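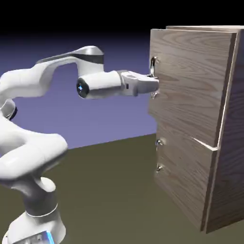
*Cabinet task in the simulator, gripper on the upper handle*

Hi all,

Thank you, Shahnaz, for writing this up so clearly – I have been meaning to get to it since April and you shamed me into it, in the nicest way.

> On the Oletti list, Shahnaz Liyanage wrote:
>
> Has anyone else had the arm "let go" of a handle without opening its fingers? In run 739 it took hold of the upper pull, started back, and then the handle slid clean through the fingertips. No contact warning, and the log still says grasped. I'm on the Sivakumar build with the default solver settings. Is it my cabinet model or something deeper?

I don't think it's your cabinet, or at least not only your cabinet. Tharindu and I saw the same thing at Todurholm, and we lost most of an evening blaming the handle mesh before we looked at the grasp flag. It gets set once, when the fingers first touch something, and after that it is never checked again. So the arm goes on pulling at thin air and the log stays perfectly cheerful.

The slipping itself seems to be a separate fault. With 2 solver substeps I lost the handle in 16 out of 58 pulls, nearly all of them right as the door began to move. Raising the substeps helped a good deal, though the runs get slow enough that I go and make tea.

What worries me more is the flag. Selvaraj wants to use the same script on the real arm at Cudside, and I would ask him, please, to hold off until it rechecks finger force on every cycle and stops when the force drops. A hard pull that suddenly comes free is no fun with a person standing nearby.

Cirilo has a half-finished patch and I'm sure he'd welcome company on it. Shahnaz, could you send me your handle friction values when you have a minute?

Warm wishes to everyone,
Tarık Sönmez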